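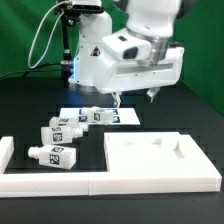
Four of the Drustley bottles with their tags on, and the printed mat.

Drustley Block Bottle Set, the tagged version
Posted 2023-03-03

I've had these bottles since October and I keep getting asked about them, so okay, full review, get a drink. I was going to wait until I'd gone through a second set but I'm impatient and I have opinions now.

If you haven't run into them, the Drustley set is a bunch of white block-shaped bottles with a short round neck and a cap, plus square black-and-white tags that go on the faces and a flat white printed sheet with more of the same kind of squares on it. You put your stuff in the bottles, you put the tags on, and then the Ellodeo app on your phone reads the tags and tells you which bottle is which and what you said was in it. There are eight bottles in the box I bought, each one holds 192 ml, and I got mine through Akyol after Manby had been out of stock for what felt like my whole adult life.

I use them for dye. I mix my own colors for yarn and I always have a pile of half-used stock solutions sitting around, and my old system was masking tape and a marker, which works great until you splash it and then you have a bottle that says "teal (w" and that's all you get. So a bottle that doesn't rely on my handwriting sounded pretty wonderful to me!

Let's do the shape first. I love the shape. I had round bottles for years and round bottles roll, and if you lay one down on a table with any slope you're going to be chasing it across the floor in your socks. A block bottle lies down on its side and stays there. It also means they pack tight on a shelf, flat side to flat side, and I fit the whole set in a drawer that used to hold five of the old ones. Getting them back out of a full drawer is a little annoying (no gap for your fingers, you have to fish the first one out by the neck) but after that one it's easy.

The neck is short. Good for storage, less good for pouring. If you pour slowly you get a dribble down the flat face, every single time, and if you pour fast you get too much. I've settled on a small funnel and a quick tip, with a rag in the other hand. My friend Duygu Kurtuluş borrowed two of them for her soap oils and she says she gets no dribble at all, so maybe it's thicker liquids or maybe she just has better wrists than I do.

Caps are fine. They close snug and I haven't had a leak from the cap with a bottle lying on its side overnight. One of the eight had a cap that wouldn't catch its thread straight and I had to wiggle it on. I wrote to Akyol, they sent one spare cap, no fuss, it came in an envelope by itself which made me laugh.

Now the tags. They go on more than one face, and I'd really encourage you to do that and not save them for later like I did. With a single tag on the front I kept having to turn bottles around before the app would see anything, and at that point you might as well read masking tape. Once I'd put one on the front and one on the top too, I could leave the bottles lying however they landed and just point the phone at them. Put them on flat and smooth them down with something firm, I used the back of a spoon. Mine that I rushed lifted at one corner within a week and the app got fussy about it.

Tag 713 hates me. I've got no other way to put it. Every other tag reads in a blink and that one takes four or five tries, and it happens to be on my black, the color I reach for more than any other. I replaced it with a spare from the pack and left the old one stuck to the side of my desk as a punishment.

The printed sheet is the part I didn't get at first. I figured it was packing material and it nearly went in the recycling! You lay it on the table, it has those squares near its edges, and the app uses them to work out where things are sitting, so when I've got a few bottles out it can show me a little map with names on it. Is that necessary? For me, not really, I have eyes. But on a long dye day when I've got every bottle out and my brain has quit, I do look at the map. The sheet slides around on a smooth table so I'd tape it, and please keep it away from anything wet. Mine has a purple thumbprint on the back already.

Bogdan Wróbel from my guild bought the untagged set, which is cheaper, and he's perfectly happy writing on his with a paint pen. He thinks I overpaid. He may be right, we've agreed to stop discussing it.

Cleaning: rinse right away and you're good. Leave strong color sitting in there for a month and the inside will remember it. I've got one that held a red and now it's a red bottle for life as far as I'm concerned. The corners on the inside are the worst spots, a straight brush doesn't get into them and I ended up with a bendy one meant for straws. This is the one place where I miss my round bottles.

The app is okay. Naming a bottle takes a few taps too many and there's no way to copy an entry, so if you mix in batches like I do you'll type "navy 1 percent" a lot. It didn't lose any of my entries when I changed phones, and that was my big worry.

Things I'd change: a longer neck, or at least a lip on it. More spare tags in the box. A sheet on something tougher, or coated, so you can wipe it. And a bigger bottle size, please, Drustley, I'd buy a liter one tomorrow.

Would I buy the set again? Yes, and I'm planning to when Manby gets them back, mostly for the shape and for never having to decode my own tape again. If you only have a few bottles to keep track of, get the plain ones and a pen. If your shelf looks like mine did, the tags are worth the extra.

Four stars. It would've been four and a half without the dribble.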